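Notebook, grasp width / force-stop runs
August, start 7:40 am

Picking up from the last entry. Question is still the same: can we get rid of the per-object force table and let the policy choose when to stop closing, from finger current and the head view only. The Golholm method says yes if you train with the stop label moved earlier. We trained with it moved 14 frames earlier. Baseline is the old checkpoint, label where the operator left it.

Training set for both is 2382 episodes, same split, same seed. I checked the seed twice this time after the mess last month when the two configs had quietly diverged. Diffed the yaml files, only the label offset differs. Good.

Setup notes so I don't have to reconstruct it:

- arm homed, gripper zeroed, fingers wiped with alcohol before first run
- table wiped too, citrus oil gets on everything and the fingers start sliding
- overhead lights both on, blinds down
- the fruit gets turned between trials, stem up for the apple
- logging to the Mulov disk NOT the local one. Local was full again, lost the first log of the morning, reran it

8:15. Baseline first. Apple fine. Orange, it closes too far, same as always. Peel dents and stays dented, you can feel the flat spot with your thumb. Motor current climbs well past where the hand labels say stop and only then does the stop head fire. So the old model is late, consistently late, and the lateness is worse on soft things. I think this is just operator reaction time baked into the labels. The person teleoperating sees the contact, then lets go of the trigger, and we have been teaching the model the letting go.

9:05. Swapped in the shifted checkpoint. Forgot to restart the perception node, so the first few trials were running new weights against a stale image topic. Threw those out. Marked them BAD in the log, please don't average them in.

9:30, proper start. Orange much better. Fingers come down, touch, settle, stop. No dents on the one I was using, though it is a fresh orange and the baseline one was softer by the end, so not a fair comparison yet. Need to alternate checkpoints trial by trial instead of in blocks. Should have done that from the beginning.

Apple is where it gets ugly. With the early stop it sometimes lifts with too little squeeze and the apple rolls out sideways. Harder skin, rounder contact, less give, so the current jumps quickly and the model reads that as done. It dropped it 3 times in a row before I lowered the approach speed. Slower approach helped. Don't know if that's the policy or just less bounce at contact. Probaly both.

Rao controller for comparison: fixed threshold, no learning at all. Did well on the apple, squashed the orange. Boring but it is a real baseline and we should keep it in the table.

10:50. Clutter condition. Idea is to have other stuff in view that should not be grasped, to see whether the stop timing changes when there's more going on in the head image. Ran 31 trials with the box on the table, alternating checkpoints properly. Stop timing on the shifted model barely moves with clutter, which is what we hoped. Baseline gets a bit later again. Approach is a seperate story, both checkpoints wander more in xy before descending and I saw the shifted one hover toward the box twice before going back to the fruit. It never committed.

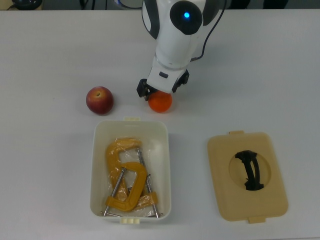 Clutter condition, fingers at the orange. Apple to the left, bagged C-clamps in the open box, lid flat on the right.

The plastic bag is worth a thought. It throws bright wrinkled patches and the attention maps light up there. Next round do one set with the bag and one without, everything else held still. Also one with the lid on the box. I want to know if it's the glare or the yellow.

Wrist cable: check slack before every block. Snagged once during a rotation, no damage, but the current trace for that trial has a bump that looks exactly like contact. Excluded.

11:40. Quick look at the traces, no stats yet. Plotted current against time, aligned at first touch. Shifted model curves bunch together nicely on orange, spread out on apple. Baseline curves are spread on both. So moving the label does what Golholm says for soft objects and costs us something on hard ones. A single offset for everything is probably wrong. Options:

a per-episode offset, estimated from the current trace itself (find first touch, put the label a fixed time after)
or leave labels alone and add a touch-detected input, let it learn the rest

First one is cheap, can relabel overnight with the Cerkavitz script. It expects the old log format so the column names need changing, and it dies on episodes with no contact. Wrap it in a try and write out the skipped ids.

Not convinced the finger current is clean enough for first touch on slow approaches. There's a stiction bump right when the fingers start moving. Mask the beginning of the close? Look at raw traces before deciding, not the filtered ones, the filter smears it.

To do
- relabel, retrain, same seed
- alternate checkpoints from trial one
- new oranges, same batch, weigh them
- approach speed as its own variable, don't touch it mid session again
- bag / no bag / lid on
- clear out local disk!!
- ask about spare finger pads, left one is getting shiny

Stopped 12:10. Arm parked, logs copied to Mulov, copy verified. Retrain goes in the queue after lunch if the relabel runs clean.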